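Thread: I went to the open day at the Lunov workshop in Virville. Posting my notes while I still remember them.

They were showing gripper work with everyday objects.

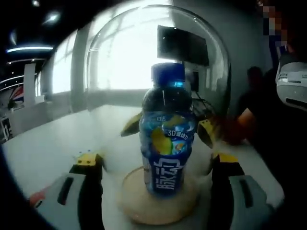
What can a visitor learn at a robot open day that a video doesn't show?
Mostly the pace. Promotional videos are edited or sped up, and in the room you sit through every pause, reset and second try at normal speed.

Some background. Lunov is a small company that works on handling for shops and storerooms. Picking things up, putting them down, opening and closing what's in the way. They have a partner called Storier that does the software for keeping track of the attempts.

I signed up in June and heard nothing for months. Then a confirmation came with a slot and a parking map. The parking map was wrong. If you go to the next one, use the entrance on the canal side.

Groups were kept to 4 people, which I liked. Everyone could get close enough to watch and still hear the guide over the fans.

The clear dome was what I had come for. Transparent things are hard for camera-based systems. A depth sensor can look straight through the wall of a dome and report whatever is behind it, or report nothing at all. Add a curved surface that reflects what's near it and you get edges that aren't really there.

A plastic bottle with a printed label is a much easier target. It has color and writing on it and a cap that stands out. Put it under a dome and the system can pick out the bottle while still having trouble with the thing covering it.

I asked about suction cups. The guide said they do well on smooth, clean surfaces and worse on a tight curve, and that for this project they wanted to stay with two fingers. Fair enough.

Someone in my group asked how many recorded attempts they have. The answer was 1,048 across all the tabletop tasks. I expected a bigger number. The guide said they throw out recordings where the person rushed or bumped the table.

A person does the task first with a gripper held in the hand, and the recording is used later to train the arm. The guide said new people need some 80 tries before their recordings get kept. Most of that is learning to slow down.

We were allowed to try it. My turn lasted 2 minutes and I spent most of it working out how hard to squeeze. You lose all feeling in the fingertips and have to go by what you see. I was worse at it than I expected to be.

My other question was about breakage. They said they try new tasks with cheap plastic versions first and change over later. I didn't get a figure for what they've broken and I didn't push.

The second half was a talk on the Xiong controller, the box they plan to use on the arm. I followed maybe a third of it. The useful part for me was the bit about grip force. They set a ceiling on it for each object type, and the arm stops if it goes past that, even when the grasp would have held.

That seemed like a sensible choice for a storeroom. A dropped bottle is a mop job. A crushed one is a mop job plus a stuck gripper – and a person has to go clear it.

Things I'd like to see next time: a printed schedule, more chairs, and a longer question period. Ours got cut short so the next group could come in.

A couple of people have asked if it's suitable for kids. Older ones, I'd say. There is a lot of standing and listening between the parts where something moves, and you can't touch anything until the hands-on part.

Also asked: does it cost anything? No. You do have to book, and they check the list at the door.

No date yet for the next open day. The sign-up form on the Lunov site was still open when I looked this morning, so I've put my name down again. I'd like another turn with the gripper.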